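Stedevia opens orders for the Planley tabletop arm kit

Rustesby, November 11, 2021

We've been itching to tell you about this one! From today you can order Planley, our tabletop robot arm kit for college workshops, small labs and anyone with a spare bench and a bit of patience.

I've been using one at our place in Rustesby since August, and what I like most is how quickly you can get on with ordinary things. You clamp the arm down, run the set-up program (mine took 59 minutes, with a break for tea) and start trying it on whatever you have in the cupboard. A power strip is a good early test — all those little sockets give you plenty to aim at, and the orange bands near the ends of the fingers are easy to follow by eye as they come down. 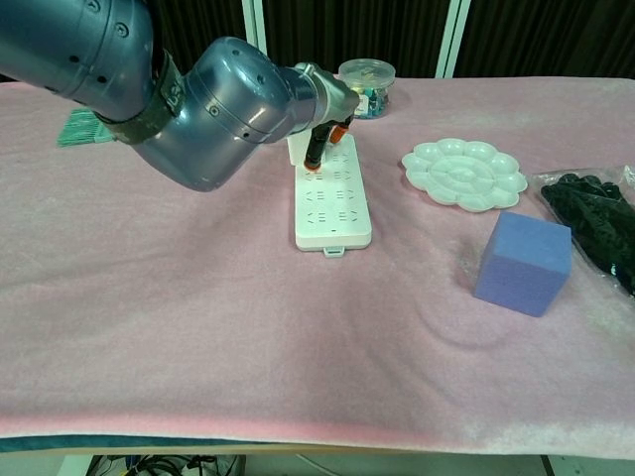
What you get

The kit has the arm, a two-finger gripper, a bench clamp, the cables and a printed guide with 73 practice tasks, from picking up a foam block to fiddly work with plugs and lids. Our friends at Tokgöz wrote the teaching notes, and they're lovely and clear.

Price and delivery

Planley costs £1,345 including delivery in the UK, and orders go out in around 4 weeks. Schools and colleges can ask us for a loan kit first (do get in early, we only have a few).

To order or book a loan, use the contact form on the Stedevia website.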